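第4章 水の味はどこから来るのか

この章で考えること:硬度という数字の意味、水が地面の下で過ごす時間、そして同じ茶葉が町を変えると別の飲みもののようになる理由

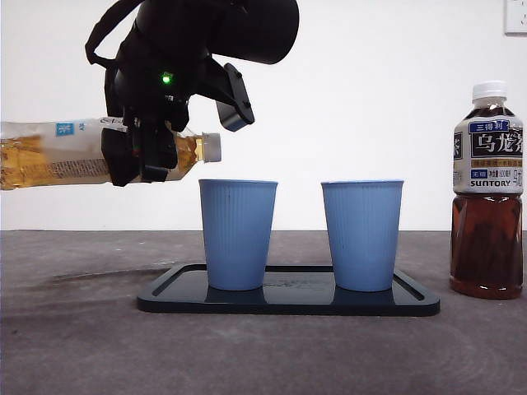
私が水のことを真剣に考えるようになったのは、恥ずかしながら引っ越しがきっかけでした。それまでの私にとって水は「蛇口をひねると出るもの」で、味があるなんて思ったこともなかったんです。ところがトラムヴィル(Tramville)からフラーカム(Flarkham)に移って最初の朝、いつもの茶葉を、いつもの急須で、いつもの量だけ淹れたら、なんだかぼんやりした味になりました。色は濃いのに香りが立たない。茶葉が湿気たのかな、と思って新しい袋を開けたのですが、やっぱり同じでした。

三日ほど悩みました。急須を洗い直し、湯の温度を下げたり上げたり、蒸らす時間を延ばしたり縮めたり。いま思うと、いちばん量の多い材料を疑わずに、残りのところばかりいじっていたわけです。お茶の一杯なんて、重さでいえばほとんど全部が水なのに!

決め手になったのは、やかんの底でした。フラーカムに来てから買ったばかりのやかんなのに、内側に白いざらざらした膜がついている。トラムヴィルで長年使っていたやかんには、そんなものはほとんどつきませんでした。この白い膜の正体がわかれば、お茶の味の話もだいたい片づきます。というわけで、この章はやかんの底から始めることにします。

4.1 白い膜の正体

あの膜の主成分は炭酸カルシウムです。貝殻や石灰岩、黒板のチョーク(最近のものは石膏のことも多いですが)と同じ仲間ですね。もともと水に溶けていたカルシウムが、湯を沸かしたことで溶けていられなくなり、やかんの内側に居着いたものです。

ここでちょっと不思議に思う人がいるかもしれません。砂糖でも塩でも、温めたほうがよく溶けるはずです。どうしてカルシウムは、温めると出てきてしまうのでしょう。私も学生のころ、ここでつまずきました。

鍵は二酸化炭素です。地中を通ってきた水には二酸化炭素が溶けていて、その働きでカルシウムは「炭酸水素カルシウム」という溶けやすい形になっています。水を沸かすと二酸化炭素は空気中に逃げます(炭酸飲料を温めると気が抜けるのと同じ理屈です)。相棒を失ったカルシウムは溶けにくい炭酸カルシウムに戻り、底に沈んだり壁に張りついたりする。式で書くとこうなります。

Ca(HCO3)2 → CaCO3 + H2O + CO2

左が水に溶けている状態、真ん中の CaCO3 が白い膜です。この式は、逆向きに読むと鍾乳洞のできかたの前半になります。二酸化炭素を含んだ雨水が石灰岩を溶かす、あの反応です。そして溶けた水が洞窟の天井から滴り、二酸化炭素を手放したところで、また左から右へ進んで鍾乳石が育つ。つまり私の台所のやかんでは、小さな鍾乳洞づくりがものすごい早回しで進んでいたわけです。そう思うと、膜を落とすのが少し惜しくなりませんか(落としますけどね、酢で)。

酢で落ちる理由も、ついでに考えておきましょう。酢の主役は酢酸で、これが炭酸カルシウムと反応すると、カルシウムは水に溶ける形になり、二酸化炭素が泡になって出ていきます。薄めた酢をやかんに入れると、白いところから細かい泡がぷつぷつ立つのが見えるはずです。あの泡は、もとをたどれば石灰岩の中に閉じこめられていた炭素かもしれません。クエン酸でも同じことができて、こちらはにおいが残らないので私はもっぱらクエン酸派です。

4.2 硬度という物差し

水に溶けているカルシウムとマグネシウムの量を、ひとつの数字にまとめたものが硬度です。日本では、この二つを炭酸カルシウムの量に換算して、水1リットルあたり何ミリグラムになるかで表すのがふつうです。計算にはよく次の式を使います。

硬度(mg/L)= カルシウム量(mg/L)× 2.5 + マグネシウム量(mg/L)× 4.1

2.5と4.1という半端な数字は、炭酸カルシウムの式量100を、カルシウムの原子量40とマグネシウムの原子量24.3でそれぞれ割ったものです。暗記しなくても、割り算さえできれば自分で作れます。私は暗記が苦手なので、毎回作っています。

実際にやってみましょう。私がフラーカムの家の水を検査に出したとき、硬度は146という結果でした。いっぽうトラムヴィルの古い検査票を引っぱり出してみると、13。桁がひとつ違います。やかんの底が真っ白になるのも、お茶の味が変わるのも、これなら無理はないなと妙に納得しました。

硬度の低い水を軟水、高い水を硬水と呼びますが、境目をどこに引くかは国や機関、本によって違います。ですから「この水は硬水です」とだけ書いてあったら、どの物差しで測ったのかを確かめる癖をつけてください。数字のほうが信用できます。単位にも注意が必要で、ドイツ硬度のように別の基準で表す方式もあります。外国の資料を読むとき、数字が小さいから軟水だろうと早合点して痛い目を見たことが、私には一度ならずあります。

もうひとつ、混同されやすいのが「一時硬度」と「永久硬度」です。沸かすと減る分が一時硬度、沸かしても残る分が永久硬度。さっきの炭酸水素カルシウムは一時硬度の代表です。これに対して、硫酸カルシウムのような形で溶けている分は、二酸化炭素が逃げても知らん顔で水に残ります。同じ硬度の水でも、中身の割合が違えば、沸かしたあとの水はずいぶん違うものになるんです。お茶のように一度沸かしてから使う飲みものでは、ここが効いてきます。

4.3 石の上を走る水、石の中を歩く水

では、町によって水の硬度がこんなに違うのはなぜでしょう。

答えのかなりの部分は、水が通ってきた道にあります。トラムヴィルの水源は花崗岩の山から流れてくる川です。花崗岩はカルシウムをあまり手放さない岩石ですし、川の勾配が急なので、水は降ってから蛇口に届くまで、岩とゆっくりつきあっている暇がありません。走り抜けてくる水です。

フラーカムのほうは、石灰質の厚い地層の上に乗った平たい町です。降った雨は地面にしみこみ、地層のすきまをじわじわ進んで、長い時間をかけて井戸にたどり着きます。こちらは歩いてくる水、それも寄り道の好きな水ですね。二酸化炭素をたっぷり含んだ土の層を通り、それから石灰質の岩に触れるのですから、カルシウムを溶かしこむ条件がきれいにそろっています。

土の層、というところを読み飛ばさないでください。雨そのものに溶けている二酸化炭素は、じつはたいした量ではありません。土の中では植物の根が呼吸し、微生物が落ち葉を分解していて、土のすきまの空気は外の空気よりずっと二酸化炭素が濃くなっています。水はここで酸としての力をつけてから岩に向かう。ですから同じ石灰岩の土地でも、森の下と、土がほとんどない岩場とでは、岩の溶けかたが違ってきます。やかんの白い膜をさかのぼると、木の根っこの呼吸にまで行き着くんです。私はこの話が大好きで、つい長くなります。

日本の水が全体として軟らかいのも、同じ理屈で説明できます。山が急で川が短く、火山岩や花崗岩の土地が多い。ヨーロッパの平野部のように、石灰岩の上をゆったり水が動く土地とは事情が違います。もちろん例外はあって、沖縄本島の一部のように石灰岩が広がる地域では、国内でも硬度の高い水が出ます。「日本の水は軟水」とひとくくりにしないほうが、話はずっと面白くなります。

4.4 カルシウムはお茶に何をするのか

さて、ようやくお茶に戻ってきました。

緑茶や紅茶の渋みのもとは、カテキンなどのポリフェノールです。硬い水で淹れると、カルシウムがこれらの成分の溶け出しかたに影響したり、溶け出したものと結びついたりします。その結果、渋みが弱まり、香りもおとなしくなる。紅茶では色が黒っぽくなり、表面にうっすら膜が浮くこともあります。フラーカムで私が淹れた最初の一杯の「色は濃いのにぼんやりした味」は、教科書どおりの硬水のお茶だったんですね。教科書を書く側の人間が、教科書どおりのことに三日も悩んだわけです。

炭酸水素イオンの働きも見逃せません。これは酸を打ち消すほうに働くので、水が少しアルカリ性に傾きます。紅茶の色素は酸性だと明るく、アルカリ性だと暗くなる性質があり、レモンを入れると紅茶の色がぱっと明るくなるのはこのためです。硬水の紅茶にレモンをひとしぼりすると、表面の膜まで消えていくことがあります。機会があればぜひ見てみてください、なかなか気持ちのいい眺めです。

だからといって、硬水がお茶に向かない水だと決めつけるのは早すぎます。硬い水の土地では、その水でちょうどよくなるような濃い茶葉の配合が好まれ、牛乳をたっぷり入れる飲みかたが育ってきました。渋みの強い茶葉を軟水で淹れると、今度は渋すぎて飲みづらくなったりします。私が愛用しているガール(Gál)という銘柄の濃いめの紅茶も、トラムヴィルにいたころは苦手だったのに、フラーカムに来てからはこれでないと物足りない。舌が変わったのかと思っていましたが、変わったのは水のほうでした。

料理でも似たことが起こります。昆布だしは軟水のほうがとりやすいといわれ、肉を長く煮こむときは、硬水だとあくがよく出るといわれます。豆を煮るときは、カルシウムが豆の皮の成分と結びついて、なかなか軟らかくならないことがあります。私はフラーカムでひよこ豆を煮て、夕食を一時間遅らせました。家族の評判は聞かないでください。

4.5 自分の舌で確かめる

この章の終わりには実験課題がありますが、その前に、家でできる簡単な比べかたを紹介しておきます。用意するのは、硬度の表示がある市販の水を2種類、できるだけ数字の離れたもの。それに茶葉と、同じ形の湯のみを二つです。

茶葉の量、湯の量、温度、時間はそろえます。この四つがひとつでもずれると、味の違いが水のせいなのか淹れかたのせいなのか、わからなくなってしまいます。とくに温度は曲者で、先に注いだほうと後に注いだほうで、思った以上に差がつきます。湯のみをあらかじめ同じように温めておくだけで、ずいぶんましになりますよ。

飲む前に、まず色を見てください。白い紙の上に並べると違いがわかりやすくなります。次に香り、それから味。感想はその場で、飲み比べる相手がいるなら相談せずに書きます。先に「こっちが渋いね」と言われると、もう渋くしか感じられなくなるのが人間の舌です。私はこれを講義でやるとき、どちらがどちらの水か自分でも知らない状態にしてもらうのですが、それでもつい表情に出るらしく、学生に読まれてしまいます。

ペットボトルのお茶はこの比較には使えません。できあがったお茶には、製造に使われた水の性質がもう入ってしまっているからです。ただ、自分で淹れた二杯の横に置いて、三杯目として飲んでみるのは悪くありません。市販のお茶がどちらに似ているか考えると、つくり手がどんな味を目指したのかが少し見えてきます。多くの製品では色や味を保つためにビタミンCが加えられているので、そのことも頭に入れておいてください。

それから、記録の書きかたについて。「おいしい」「まずい」は、できれば最後まで取っておきましょう。渋い、苦い、甘い、とろりとする、口の中がきゅっとする、後味が短い。こういう言葉のほうが、あとで硬度の数字と並べたときに役に立ちます。私の最初のノートには「なんか変」としか書いてなくて、これはどうにも使いようがありませんでした。

4.6 この章の進みかた

次の節からは、もう少し腰をすえて、水に物が溶けるとはどういうことかを分子の目で見ていきます。イオンの話が出てきますが、第2章でやった電気陰性度のところを覚えていれば十分ついてこられます。忘れていたら、表だけでも見返しておいてください。

その次に硬度の測りかたを扱います。キレート滴定という方法で、色がワインのような赤から青に変わる瞬間を狙って液を落としていく、ちょっと息の詰まる作業です。最後の一滴で行きすぎるのは全員が通る道なので、落ちこまないこと。終点が近づいたら、しずくを半分だけ器壁につけて洗い落とす、という小技も紹介します。

章の後半では地図を使います。自分の住む町の水道水の硬度は、たいてい水道局が公表しています。それを地質図と重ねてみると、岩の種類と数字がよく合うところと、どうしても合わないところが出てくるはずです。合わないところのほうをよく調べてみてください。遠くのダムから引いているとか、複数の水源を混ぜているとか、季節によって取水する場所を変えているとか、人間の都合がいろいろ見えてきます。私がフラーカムの数字を追いかけたときも、3月だけ妙に硬度が低く、雪どけ水のまじった川の水を井戸の水に足していると知るまで、ずいぶん首をひねりました。

地図の課題では、教材サイトのウィキア(Wikier)に置いてある白地図を使うと楽です。印刷して色鉛筆で塗るのが私のおすすめですが、もちろん画面の上で作業してもかまいません。色は硬度が高いほど濃くしておくと、あとで級友の地図と並べやすくなります。

始める前の問いかけ

一 あなたの家のやかんや電気ポットの内側に、白いものはついていますか。ついているとしたら、底と側面のどちらに多いでしょう。理由も考えてみてください。

二 同じ硬度の二つの水を沸かしたところ、一方だけに白い濁りが出ました。二つの水の何が違っていたと考えられますか。

三 カルシウムが1リットルに20ミリグラム、マグネシウムが5ミリグラム溶けている水の硬度を、4.2の式で計算してください。換算の数字は、自分で割り算をして作ってみましょう。

問い三の答えは章末に載せてあります。一と二には載せていません。二のほうは4.2の終わりをもう一度読むと手がかりが見つかりますし、一は、やかんを見に行ってください。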